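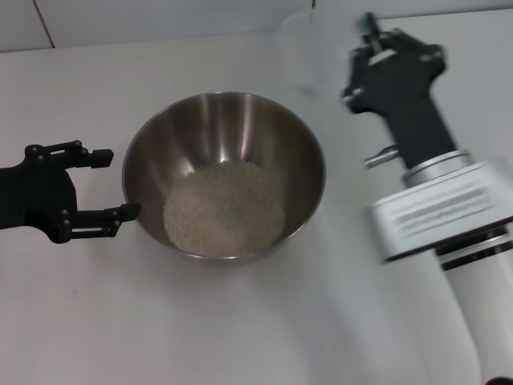 How many signatures does a petition need before the Ristthorpe council has to debate it? The threshold is 600, and only names with a full local address count.

Our petition against the ban on leafleting in Serrano Square closed in September with 3,097 names. The clerk accepted 1,726 - the rest had no street address. That still clears the bar. I have asked for the rejected entries in writing and will post the reply when I get it.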